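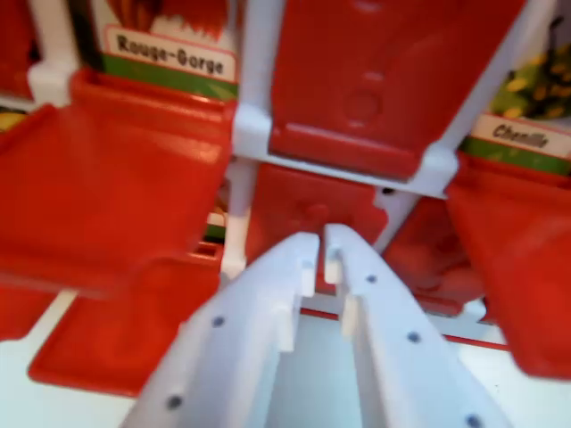 Bhupendra Srivastava has tuned pianos for most of his adult life, and he still does the first pass with a fork and his ears. He owns an app. He uses it to check himself at the end, mostly on old uprights where the bass strings have gone dull.

"The app is right about the pitch and wrong about the piano," he says. "Every instrument bends a little. You have to hear how far this one wants to go."

We talked in his kitchen in May, between a morning job at a church and an afternoon job at a school. He had coffee and a plate of toast and ate most of it while talking. His tool roll was on the chair next to him, a long canvas thing his wife sewed.

He started at 19 in the workshop of Prys Samuel, who rebuilt pianos in a former dairy in Ornach. For the first year he did almost no tuning. He swept, sorted felts and pulled old pins. Samuel let him put a lever on a piano only after he could name the interval between any two notes played from the next room.

"I thought it was a waste of time," Srivastava says. "Then I went on my first house call and there was a dishwasher running and two kids arguing, and I could still hear the beats."

The beats are what a tuner listens for, the slow wobble between two strings that are close to each other in pitch but don't quite match. As the tuner tightens or loosens one string, the wobble slows down. On a unison it should stop. On most other intervals a little has to stay in, and how much is the part that takes years to learn.

His books are full. He looks after 87 pianos on a regular schedule and takes calls for others when he can. Most are home uprights that get seen once a year. The school pianos get two visits, and he would like it to be four.

I asked what people get wrong. He said they wait too long. A piano left alone for ten years usually can't be fixed in one sitting, because pulling the strings up that far puts so much tension back on the frame that the first notes have drifted by the time he reaches the last. He does a rough raise, then a fine tuning, then comes back a few weeks later. A customer in Plosik paid 490 dollars for that kind of work on a piano she had been given free.

"She wasn't angry," he says. "She just hadn't known. I try to tell people on the phone now."

He is also asked a lot about where to put a piano. His answer is an inside wall, away from the heating vent and out of the sun. Humidity matters more to him than temperature. He likes a room that stays near the same level all year and doesn't worry much about the exact number.

Samuel is 80 now and has closed the workshop, though he kept one grand, an Edo he restored himself. Srivastava tunes it every spring and does not charge. Samuel sits in the room the whole time.

"He doesn't say anything until I pack up," Srivastava says. "Then he plays one chord, up in the sixth octave, and tells me which note he'd have left a hair lower."

Last year it was the F sharp. Srivastava unpacked his lever and lowered it.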